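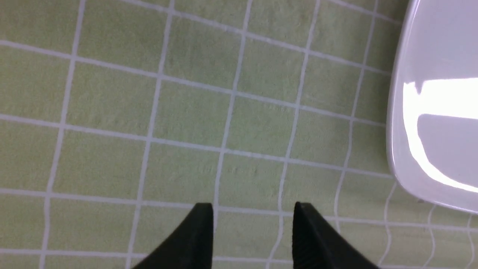

Nurkell é um detergente neutro concentrado para limpeza de manutenção de superfícies laváveis em cozinhas, copas e zonas de refeição. É fornecido líquido, sem corante e sem perfume, para diluição em água fria ou morna. A fórmula foi definida para deixar pouco resíduo seco após a evaporação, parâmetro que pesa sobretudo em padrões claros: numa quadrícula branca sobre verde-claro, um véu de detergente mal enxaguado nota-se primeiro nas linhas. A ausência de corante evita também a transferência de cor para juntas, costuras e estampados.

Fabricante: Danda
Linha: Nurkell
Categoria: detergente neutro, uso geral
Apresentação: líquido concentrado, transparente

Aplicações

Cerâmica vidrada e não vidrada, pedra selada, aço inoxidável, laminados, vidro e toalhas de mesa com revestimento lavável. Em pedra natural não selada, fazer ensaio prévio numa zona pouco exposta e esperar até à secagem completa antes de avaliar o resultado. Não aplicar em madeira encerada, cortiça sem acabamento ou têxteis não laváveis.

O produto não é desinfetante. Quando o plano de higiene exigir desinfeção, esta faz-se numa segunda operação, depois de enxaguar.

Diluição

Limpeza diária: 14 ml por litro de água.
Sujidade com gordura: 30 ml por litro de água.
Aplicação localizada: 48 ml por litro de água, com enxaguamento obrigatório.

Doses superiores não melhoram a remoção da gordura e aumentam o resíduo. Preparar apenas a quantidade necessária para o turno. A solução diluída conserva-se por 24 horas em recipiente fechado e identificado.

Modo de utilização

Remover migalhas e pó a seco. Aplicar a solução com pano de microfibra bem torcido ou com mopa plana. Em gordura seca, deixar atuar dois minutos sem permitir que a superfície seque. Passar um segundo pano humedecido só com água. Nas juntas, usar escova de cerda macia no sentido da linha e recolher o líquido de imediato.

Em bancadas e mesas onde se pousam alimentos ou utensílios de cozinha, o enxaguamento com água potável é obrigatório em qualquer diluição. Os utensílios em madeira ou bambu não devem ser mergulhados na solução. São materiais porosos, que retêm tensioativos, e lavam-se à parte com água quente e escova, ficando a secar abertos e com circulação de ar. 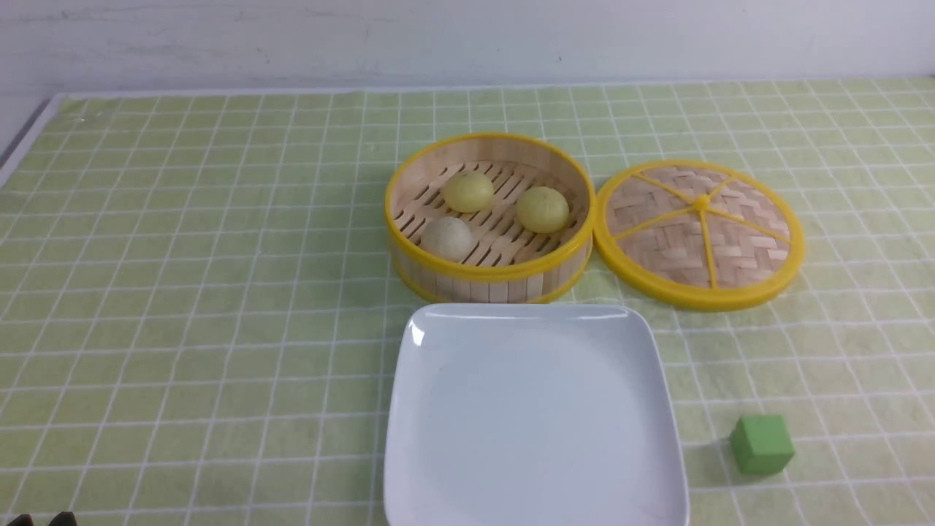 Cesto de vapor redondo em bambu, aberto, sobre quadrícula verde-clara e branca.

Dosagem

O concentrado pode ser doseado com a tampa graduada ou com o doseador mural Skirker, vendido em separado. O doseador trabalha por pressão da rede, sem ligação elétrica, e aceita três boquilhas, uma para cada diluição indicada nesta página. A boquilha deve ser trocada com a água fechada. Após a troca, rejeitar o primeiro litro de solução.

O Skirker não é compatível com produtos ácidos nem com lixívia. Os tubos de aspiração Kuruc da série anterior servem no doseador atual, desde que se substitua a válvula antirretorno.

Precauções

Não misturar com outros produtos. Em caso de contacto com os olhos, enxaguar com água corrente durante vários minutos. Recomenda-se o uso de luvas na diluição mais forte e em utilizações prolongadas. Manter fora do alcance das crianças e na embalagem de origem. Consultar a ficha de dados de segurança antes da primeira utilização.

Armazenagem

Guardar ao abrigo da luz direta e do gelo. O concentrado pode turvar com o frio; recupera a transparência à temperatura ambiente, sem perda de desempenho. Validade de 24 meses em embalagem fechada. O lote está impresso no ombro da embalagem.

Encomenda

Nurkell, embalagem individual com tampa graduada
Nurkell, recarga sem tampa
Doseador mural Skirker, com boquilhas e fixações
Válvula antirretorno Kuruc, peça de substituição

Expedição em 48 horas para artigos em stock. Devoluções aceites no prazo de 14 dias, com a embalagem selada. As recargas abertas não são aceites. Para paletes completas, pedir cotação com indicação do local de descarga.

Ficha técnica revista em 28 abr. 2020. Substitui a versão de dezembro, que indicava uma única diluição para gordura.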